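Plustier two-tier slatted shelf, white: my review after five months
Posted 2025-12-27

I bought this little shelf in August, mostly out of irritation. My counter has decent depth but everything ends up in one long row, and whatever I need is always behind something taller. I'd already been through a bamboo riser from Kinis (too narrow, wobbled from day one) and wasn't in the mood to spend much again.

The Plustier comes flat in a thin box with 8 screws and a hex key. The instructions are a single sheet of drawings, and they're fine apart from step 2, where the side panel is shown the wrong way around. I had to undo it and start over – annoying, but I was still finished in well under half an hour.

What I like most is the slats. Crumbs fall through and I wipe underneath when I feel like it. The white paint has held up better than I expected too. I've got one chip on the lower front edge, and that was me with a can of tomatoes, so I can't really blame the shelf!

It's wood and it's light, so you can pick it up and move it with one hand once it's cleared off. The flip side is that it slides if you bump it. I stuck felt pads on the feet and then swapped them for rubber ones from Sutness, which grip a lot better.

My one real complaint is the height of the lower tier. Cans go in without any trouble, but my oil bottle doesn't, and neither does the big Gethin pepper mill my sister gave me. I wish they'd made the gap a bit taller, or let you choose between heights when you put it together. Drinks and snack cups live on top now, and I've stopped fighting it.

I paid 60 dollars, and that felt steep for something this simple. I've seen it go on sale since, so maybe wait if you're not in a hurry. I'd still buy it again, and I'm tempted by a second one for the bathroom. 4 out of 5 from me.

Lidded cups on the top tier, cans underneath, and a wire basket hung on the wall above for the odds and ends: 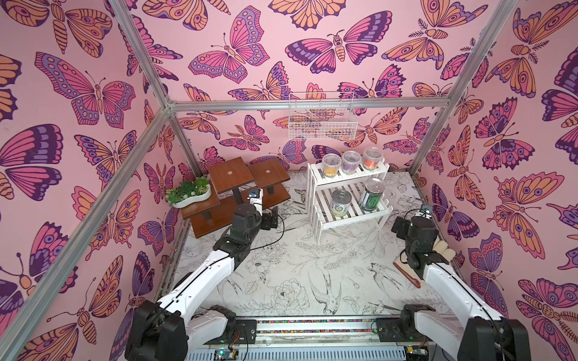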